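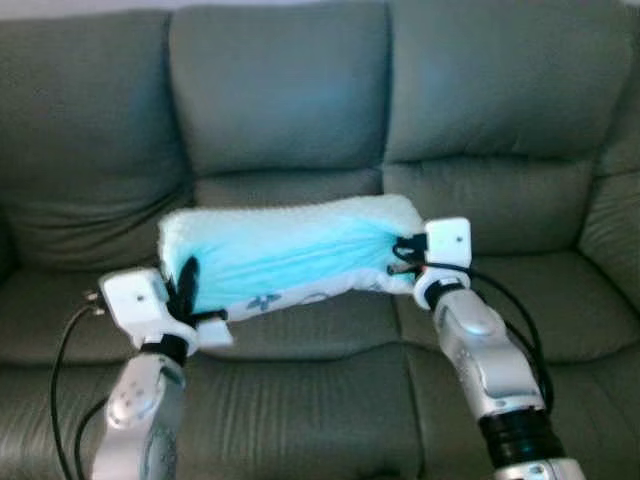
Both arms on the fuzzy one, over the couch. Sundville, December 2019.

OK so I've had the Fonitico two-arm kit on trial for a while now and people keep asking if it's worth it. Thread, with opinions!

First, what you get: two arms, two grippers, a wrist camera and a box of cables I'm still finding homes for. Setup took me 6 hours. The guide says an afternoon, and I guess they start their afternoons early.

I went straight to soft stuff. Boxes and cups are in every demo video already, and my house runs on blankets and towels.

Grip force is the setting you'll mess with most. Out of the package it's tuned for hard objects and it'll squeeze fleece way more than it needs to. I dropped it to 27 on their scale and left it there.

Also, plan your cables before you plan anything else. There's one coming off each gripper and they need slack, so give them a big lazy loop and check it every time you change the reach. 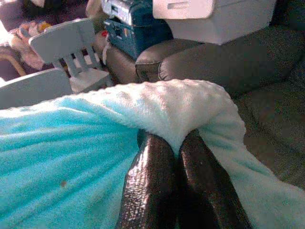

Petrauskas replied that the wrist camera was the reason they sent theirs back, too much noise once the sun got low, and asked if I'd seen the same thing.

Yep, some. Window light is rough on it. Bright pale fabric on one side, dark couch on the other, and the exposure has to pick a winner. Fluffy stuff is the worst for this (all those highlights). I've been closing the blinds halfway and that helps a lot.

What I do like is how close that camera gets you. You can check which fold the fingers have hold of, and the view from up top doesn't give you that at all.

The software logs every grasp, by the way. I'm at 822 and would like to hit around 1,000 before I call this a real review.

Support has been good! I wrote in twice, got a person both times, and the second one sent me a config file that fixed my left arm drifting.

Price is the sticking point. The Bukmont kit costs less and the arms are fine, but you buy the cameras separately and write a lot more of your own code. If you enjoy that, go for it. I have a job.

Trial runs through March. Next up is fitted sheets, wish me luck. Send me your questions and I'll get to them tonight after dinner.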